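Zodach Pludia — stage drum mic kit

I've hauled the Pludia to 430 shows now, mostly street festivals and folk stages, and I still reach for it first. You get clips, cables and a padded bag, and it handles congas and hand drums without that boxy sound I can't stand.
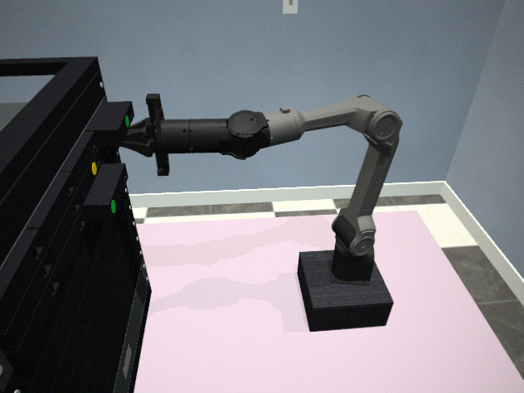
Robot arm and black equipment rack, computer rendering

My kit runs 200 hours on a charge of the little preamp — I know, I didn't believe it either! Range to the receiver is roughly 800 feet outdoors. Price is $1,035 with the Sison wind covers thrown in, and new stock lands in February. If you already own the Adeo stand mounts, they fit fine.

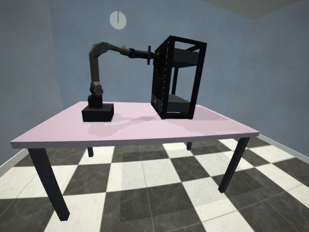
Can I use it on a cajon?
Sure, just clip the small mic inside the back hole and turn the gain down a little before you start playing.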